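Cursos > Logística interna > Apuntes > Tema 3

Estanterías dinámicas y cajas de picking

Cada referencia ocupa una caja azul abierta. La carga entra por detrás y avanza sobre ruedas – el operario coge siempre de la primera. Una caja vacía se retira antes de reponer.
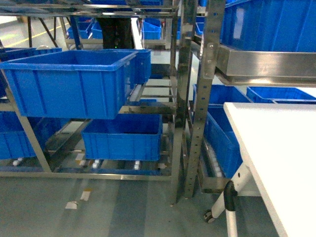
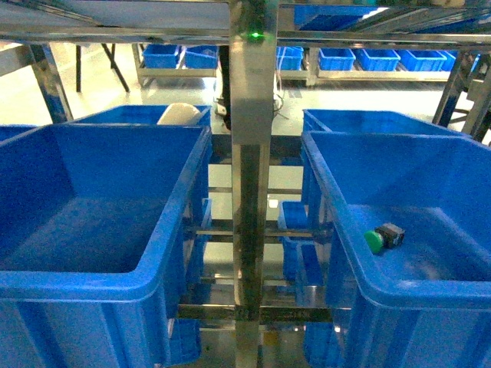
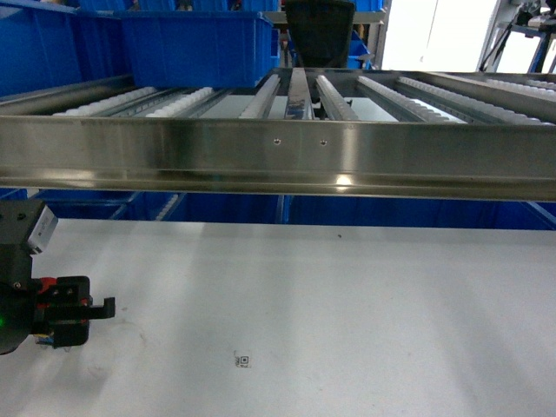
Fig. 3. Cajas azules y estructura metálica del almacén.

Comentarios

Mateja Vlachou: ¿Entra en el examen de julio?

Miklós Rácz: Sí, con el tema 8.

Songül Polat: Gracias por subirlo.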